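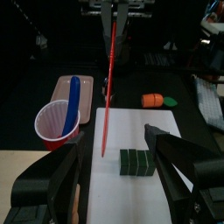
Four dark green cubes in a row on a white cutting board.

Show-and-tell threads are recurring posts on blogs and message boards in which readers share things they have made. Typical entries include baked goods, knitting, furniture repairs, drawings and short pieces of writing. The host opens the thread, often with a project of their own, and readers reply in the comments with a few sentences or a link.

Format

Most threads run on a fixed schedule, weekly or monthly. Unfinished work is usually allowed, and some hosts ask for it. Rules tend to be short. Common ones limit each reader to two links per thread, ask for credit when a pattern or recipe came from someone else, and bar items offered for sale. Criticism is generally given only when the maker asks for it.

The Drimbridge thread

One long-running series appeared on Drimbridge, a general-interest blog edited by Tayla Sutcliffe. It began in January as a monthly post and later became weekly. The first thread drew 41 comments. The busiest, posted on 19 May 2020, drew 401 and was split over two pages. Regular contributors included Ewan Baxter, who posted bread and pickles, and Ľubomír Čierny, who documented the rebuilding of a pedal organ.

Sutcliffe handed the series to Nikau Faulkner, who added a separate thread for recipes. Older posts were lost when the site changed comment systems, although part of the recipe thread was copied to Vonbridge by readers.

Related formats

Craft-along threads have all participants make the same item over a set period. Swap threads involve mailing finished items to other members.

See also

Comment section
Craft-along
Recipe exchange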